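**Cleaning a printed serving tray without fading the design**

Posted by Damilola Lawal

Our centre uses cream trays with a printed rabbit at snack time.
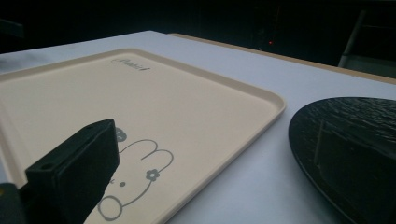

The trays are wiped after each sitting, and we wish to keep the grey line work legible. Is a dishwasher permitted? The supplier, Dridard, has not replied since July.

**Chih-ming Lui**

Please wash by hand in lukewarm water with a mild detergent and a soft cloth. Scouring pads and bleach should be avoided, as both may wear printed lines. Unless the supplier confirms otherwise in writing, the dishwasher is not advised.

**Nwachukwu**

We put ours in the top rack. 5 washes so far, no change in colour.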